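Telma Ojeda learned to drive a robot the way most people learn to reverse a caravan, by being shouted at from a distance. She now does the shouting. Her pupils steer by hand controller, and every nudge of the stick is saved so that the machine, known to all as Skader, can later have a go at copying them.

"People want to show it their best driving," she says. "I want their ordinary driving. Best driving is mostly straight lines."

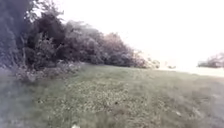

Kotau Outdoor Robotics Club

The lesson she gives first is grass. Leaves, lumps and slopes all ask for small corrections, and small corrections are what she is after. The set so far runs to 207 drives, of which she has thrown out 28.

"Mine, a lot of them," she says. "I fiddle. You watch it back and there's this dreadful twitch to the left, over and over, and the robot picks it up beautifully."

Long grass is harder to teach. A driver slows down without thinking, and the log holds the slowing but no word of why.
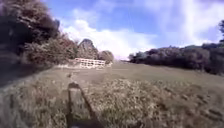 Chaudhary reckons the drivers should talk as they go, and have the talk saved along with the stick movements, so that a slow patch comes with its excuse attached. Ojeda has tried it.

"I said 'um' for most of a field," she says. "But yes, he's right -- annoyingly."

Tarmac she leaves until last. New drivers expect it to be the treat, then find that a smooth path gives them nothing to do, and a bored thumb wanders. She asks them to stray towards the verge on purpose and steer back, so the robot has seen a mistake being mended.

"It feels like cheating at your driving test," she says. "Do it anyway."
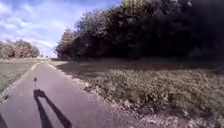

Skader on the path, shadow first.

The next drives are planned for October, with fresh batteries and a new thumb or two.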